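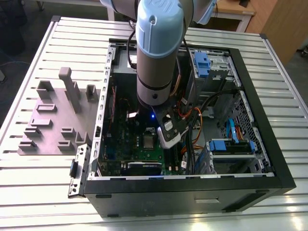

Mulugeta Gebreyes wrote in to say the bandsaw drift on our Zirnham is down to a dull blade, and that a new one would have closed this ticket weeks ago. I doubt it. The blade on there now has cut one oak board.

03/04/2025 - posted by Etenesh Mamo

Problem: resaw cuts wander to the left, always left, and worse past 4 inches of stock height.

Tried so far:

Fence set parallel to the miter slot. No change. The manual swears by this step and I've never seen it fix anything.

Tension raised to the next mark on the scale. Slightly better, maybe. I don't trust that scale - it read the same with the old narrow blade on.

Upper guides reset and the thrust bearing backed off a hair. Cut looked good for the first 7 inches and then off it went.
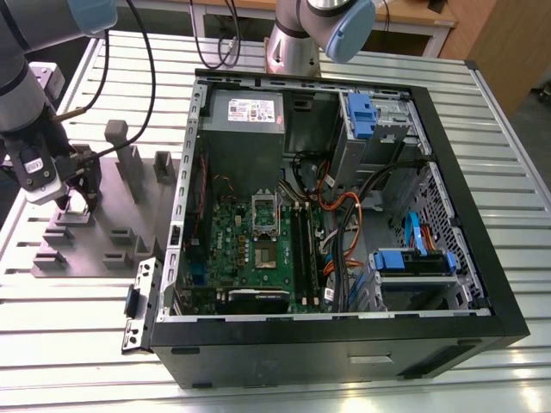 Next I put a straightedge across both wheels. The upper wheel sits forward of the lower one, and the tire has a ridge worn into it. Zirnham support told me in February that their wheels are "aligned for life" at the factory. Whose life, I'd like to know.

I shimmed the upper wheel back with one washer and ran 15 feet of scrap pine. Drift is down to a pencil line. Not calling it fixed until it has been through walnut.

Status: open. New tire ordered from Celter, order 637.

Comments

Berhanu Assefa: One washer proves very little. Did you check the tracking again afterward? Mine moved as soon as I shimmed it.

Etenesh Mamo: Checked, and yes, it moved. Reset it before the pine.

Clotilde Tessier: I'd still swap the blade. New ones come with bad set more often than people admit.

Contact the shop desk | Copyright Demissie Woodshop | Back to top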